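Lemlem Kassa on Vallo, cheap fog and why she won't watch her own film

Caught Lemlem Kassa between a train and a sound mix, so this is quick. She had a sandwich. I had a list of questions and got through maybe half.

Her first feature, Vallo, is a horror film set almost entirely in a ferry terminal after the last boat has gone. Two sisters, one vending machine, something in the left luggage lockers. It played the late slot at Lombridge in October and people came out of it looking a bit ill, which she took as a compliment.

"A man told me he had to go and stand in the car park," she says. "Lovely man. He came back for the Q&A."

Did she always want to make horror? Not at all. She wanted to make weepies. Grew up on them, her mum taped them off the telly, whole shelves. The scary stuff came from an older cousin who put on films he shouldn't have and then left the room.

"So I was eight or something, on my own, with the big light off, and I couldn't find the remote. I think everything I write is still about not being able to find the remote."

The lockers came first. She had a job at a coach station the summer she was 29 and part of it was opening the ones that had gone over time. Mostly umbrellas. One wedding cake, she says, top tier only. The script grew out of that, slowly, then very fast, in a kitchen in Lombridge with her co-writer Adeel Ghumman reading every line out loud in a silly voice.

"If it still worked in the silly voice, it stayed in. Adeel does a terrible Dracula. The locker scene was done entirely in Dracula and I had to leave the room."

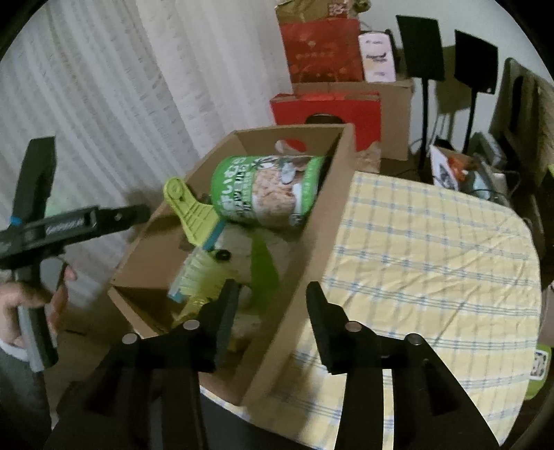

A cardboard box on the checked tablecloth

Ghumman joins us by phone for ten minutes, from somewhere windy. He's less keen on the Dracula story. What he wants to talk about is locker 2101, which anyone who has seen the film will want to talk about as well. No spoilers. But you never see inside it, and some people are properly cross.

"We wrote two versions where you do see," he says. "Both rubbish. One was a hand. I mean, a hand. Come on."

Kassa disagrees, a little. She liked the hand. They have clearly had this argument before and I let them have it again while I eat some of her crisps.

The money. There wasn't much. The fog came out of one machine that broke on the second night, and from then on they waited for the real thing and shot when it turned up. You can tell, I think, in the good way - the last stretch on the slipway has a wet grey look that you can't buy. The ferry horn is Kassa's uncle on a tuba, slowed right down. I didn't beleive her so she played it me off her phone at the proper speed. It's a tuba.

I ask about the ending and she groans. At Lombridge the room split. Half of them clapped over the credits and the other half just sat. The older sister, Cedari, gets to the doors, the doors open, and then there's that cut. Did she get out?

"I know the answer. Adeel knows a different answer. The actress asked us and we told her separately, so she had both. I think that's why her face does that thing."

"Mine's the right one," says the phone.

She hasn't watched it since the mix. Can't. She stands outside and listens for the bit with the vending machine, where a can drops by itself, and if they jump she goes to the bar. If they don't jump she also goes to the bar.

What scares her now? She thinks about this for a while. Other people's baths. The Yousafzai shorts, which she makes me write down and which I've since watched and would not reccommend alone. Swans.

Next one is set in daylight, she says, on an allotment, and there's hardly any blood. Ghumman wants more blood. They are on the second draft and not speaking on Tuesdays, which is apparently a system.

Then her train's on the board and she's off, coat half on, shouting back that I should put in something nice about the tuba. It's very good tuba. Vallo is doing a short run of late shows from 2025-04-04, and if you go, sit near the front and keep your bag on your lap.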